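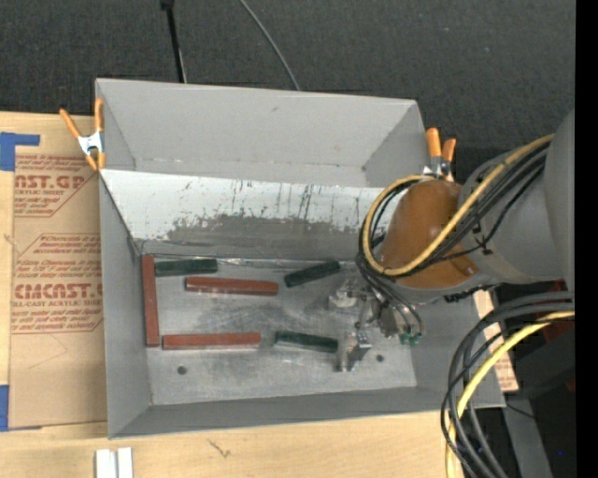

Home News Events Library Contact

Block Bins: Sorting, Cleaning and What We Need Back by September

The block bins at the Hunville Toy and Materials Library went out 567 times last year, more than anything else on the shelves except the wooden train track. They also come back in the worst shape. Pieces are in the wrong bin, bins are dirty, and the tags are missing. This item covers how the block sets are being sorted this spring, how borrowers can clean them, and which pieces we are short of.

What is in the sets

The library has three kinds of block sets. The small set is the one most families borrow. It is made up of long rectangular blocks, the same shape throughout, in red and dark green. It is meant for stacking, lining up and simple sorting by color, and it suits children from three up.

The middle set is the Pridis set, which came to us from the Pridis preschool when it moved to a smaller building. It has mixed shapes, including arches and half-rounds, and it is unpainted. The arches chip at the feet, so please keep this set on carpet or a mat.

The large set is the one we call the Skasumwood set, after the street where the first library was. It fills two bins and takes two people to carry. It is lent to classrooms and groups only, and it has to be reserved. There is a waiting list most of the winter and almost none in summer.

Altogether the library owns 2965 blocks according to the last full inventory. That number includes loose pieces in the repair drawer that do not belong to any set we can identify.

How the sorting works

Sorting is done by shape first and color second. We used to do it the other way and ended up with piles of red that still had to be gone through a second time. Working by shape, the odd pieces show up early. A block that is a little too short or too thick is nearly always from somebody's set at home, and it goes in the found pieces tray at the front desk.

Tip the blocks into a wide bin before you start, and spread them so that none are on top of each other. A deep tub is slower to work from. You have to dig, and the small pieces stay at the bottom until the end. When the blocks are lying flat in one layer it is easy to see the color and the length of each one, and chips and cracks are easier to catch.

Do a small batch at a time. A handful of blocks takes very little time to check, and a batch can be finished and put away if you are called to the desk. Large heaps get left half done, and then the next person starts over.

Each block gets looked at on all sides. The faults to watch for are:

Splinters or raised grain on the edges of unpainted blocks
Paint that lifts when you rub it with a thumb
Cracks running in from the end
Stickers, tape, gum, or crayon
Swelling, which you will notice when a block no longer lies flat against another one

Blocks with crayon or stickers go to cleaning. Everything else on the list goes to the repair drawer with a slip saying which set it came from. Please write the slip. A repaired block without a slip is one more piece we cannot place.

A note on color

Some of the dark green blocks have been turned in with blue ones from other sets, and the brick red ones with orange. Under the lamps in the back room they are hard to tell apart. If you are unsure, take the block to the window and hold it next to one you know is right. The green in the small set is a dark green, close to the color of a spruce. The red is a dull brick color. Anything bright is from another set.

Children with color vision differences sometimes find red and dark green difficult to separate. If you are borrowing the small set for color sorting and this comes up, ask at the desk for the blue and yellow version. There are only a few of these and they are kept behind the counter, but they can be borrowed on the same terms.

Cleaning at home

Borrowers are asked to clean block sets before returning them. It does not have to be a big job. For painted blocks, use a cloth wrung out in warm water with a drop of dish soap. Wipe each block, wipe it again with a plain damp cloth, and stand the blocks on end on a towel until they are fully dry. Overnight is best. Do not put them in the dishwasher and do not soak them. Most of the swollen blocks we get were soaked.

For unpainted blocks use as little water as you can. A barely damp cloth is enough for ordinary dirt. Crayon comes off with a pencil eraser or very fine sandpaper, used lightly along the grain. If sanding leaves a rough patch, leave it alone and tell us when you bring the set back.

Do not use bleach, furniture polish, or scented wipes on any of the sets. Several families have children who react to scented products, and the smell stays in the blocks for weeks.

If someone in the house has been sick, put a note in the bag. We will hold the set back and clean it again before it goes out. There is no charge for this and no need to explain further.

Cleaning the bins

Bins get dirtier than blocks and are cleaned less often. Dust and grit collect in the corners and along the seams, and the grit scratches the paint on the blocks when the bin is carried around. Empty the bin completely, tip it over the trash and knock on the bottom, then wipe it out with soapy water and dry it with a towel. An old toothbrush works well along seams and behind dividers.

Scratches and scuffs in a bin are ordinary wear and nobody will be charged for them. A crack or a sharp edge is different. Please point it out at the desk so we can take the bin off the shelf.

Hourani Hardware on Main Street has again offered library members a discount on plain storage bins. Show your library card at the register. If you are buying one for your own blocks at home, choose a bin that is wider than it is deep. A divider is useful if you have two kinds of block and want to keep them apart, or if you want somewhere to put the ones already checked.

Missing pieces

We are short 101 pieces across all sets. The small sets are missing more green than red, and the Pridis set is short on arches. Please look in these places, which is where members have told us they found theirs:

Under the sofa cushions and behind the radiator
In the bottom of the stroller basket
In the car, under the child seat
In the bathtub toys
Mixed in with the kindling

Returned pieces can be dropped in the box by the side door at any hour. There is no fine for a late piece, even from several years back. If you still know the set number, write it on a scrap of paper and put both in an envelope. If you do not know it, drop the piece in anyway.

We would like to have as many as possible back before September, when the classroom loans start. Two of the small sets cannot be lent until they are complete, and both are already reserved.

Replacement blocks

Members sometimes offer to make replacements. We are glad to have them, but please borrow a sample block first and match it. Blocks that are off by even a little will not stack level, and children notice right away. Round the edges slightly and sand all faces smooth. Leave them unpainted. We do the painting here in one batch so the colors match, using paint rated for toys.

The budget line for replacements this year is $500. It covers paint, sandpaper and one new small set. It does not cover a second Skasumwood set, which several teachers have asked for. That will be looked at again in the fall.

Sorting afternoons

Sorting is done in the back room from two to four on the last afternoon of each month. Come for all of it or part of it. Children who are old enough to sort are welcome, and they are often quicker than the adults at spotting a wrong piece. Younger children can play in the front room, where the train table is set up.

Bring an apron if you plan to help with cleaning. Cloths, tubs and soap are here. Park on the street and not in the lot, which belongs to the dental office and is in use until five.

Changes to borrowing

Block sets are now lent for four weeks, up from three. Renewals can be made once by phone or at the desk if no one is waiting. The tag with the set number must stay on the bin. If it comes off, tape it to the inside and tell us.

Please count the pieces against the card in the lid before you leave with a set, and again before you bring it back. If the number on the card is wrong when you pick it up, tell the desk so the missing piece is not put down to you.

Posted Apr 28, 2026

14 shares 6 comments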